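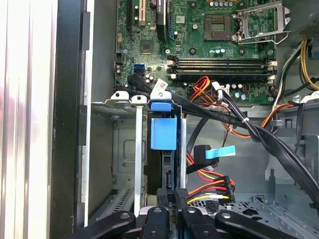
Filed under: Opinion / Police & Courts

The police in Kelcombe received 297 complaints about officers last year, and only 9 went to a hearing. I find this number very hard to accept. The department says that most complaints have no proof — but the same department decides what is proof.

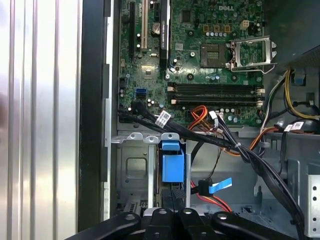 Open desktop tower with the processor socket empty.

I respect the work of officers. Still, complaints should be read by people from outside.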